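The Long Sunday Soak

My grandmother never trusted a bean that came out of a tin. She bought them dried, by the sackful, from a man in Trovavgate whose shop smelt of dust and bay leaves, and every Saturday night a bowl went under a tea towel on the cold shelf. By Sunday the kitchen windows had steamed up and the whole street, or so it seemed to me, knew what we were having.

I've been thinking about that bowl a good deal lately, partly because I spent the end of the summer with people who feel about beans the way others feel about wine. They grow them up strings and canes on a slope above the town, and in August (the best month to go, if you don't mind wasps) the flowers are scarlet and white and there's hardly a path left to walk on.

Ye-ji Won has been growing here for 9 seasons. Her favourite is a plump, cream-coloured climber called Filip, which she came across at a seed swap and has saved every year since, and she'll tell you at some length why it beats anything in the supermarket. The skins are thin, the middle goes silky, and the broth it leaves behind is good enough to drink from a mug.

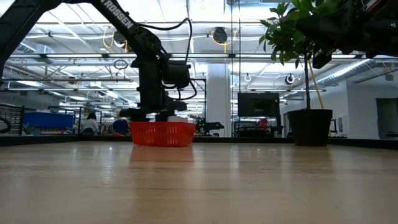
Do you really have to soak them overnight?
Most dried beans will cook without it, but a night in cold water gives you a more even pot and takes a fair bit off the cooking time. Very fresh ones, dried that same autumn, can manage with four hours or so. Red kidney beans are the ones to be careful with: soak them well, throw that water away and boil them hard in fresh water for at least ten minutes before you turn the heat down.

The salt question I hardly dare raise. I was brought up to believe that salting early made beans tough as gravel, and I repeated it for years to anyone who'd stand still. Ye-ji salts her soaking water, a good spoonful, and I have to admit hers were the tenderest I ate all week. I've gone over to her side now, though I still feel my grandmother looking at me when I reach for the jar.

Further along the slope, the growers keep a seed library they call Pramari, named after the old farm that used to stand there. It holds 1074 packets, each with a pencilled slip saying who grew the beans and what sort of summer they had. You could lose a whole afternoon reading them, and I did. "Rain, rain, slugs, rain," says one, and then, underneath, "lovely with bacon."

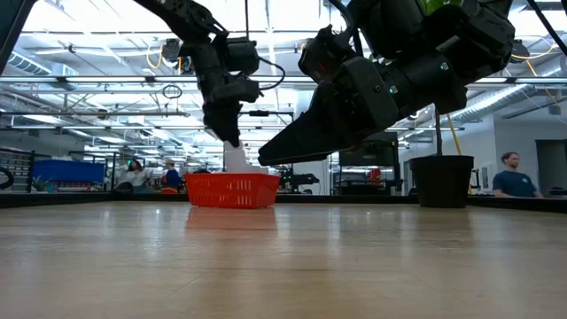 Dzintra Tamošiūnaitė thinks I've got the bacon wrong, by the way. It should go in at the end, she told me, fried separately until it's properly crisp, and anyone who boils it for two hours with the beans deserves what they get. She also holds that an onion should go in whole and come out whole, and I wasn't about to argue with a woman holding a ladle.

So I came home with a paper bag of Filip and cooked them her way: onion whole, two bay leaves, a splash of oil, the lid tilted, the lowest flame my old cooker can manage. They took most of the morning. I read the paper, topped up the water, fished one out to try, put the lid back, and tried another. We ate them at two o'clock with buttered toast, and the rest went into a soup on Monday night with the end of a cabbage.

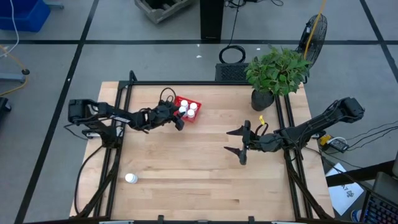 Filip beans keep for a year or more in a dry jar with a tight lid.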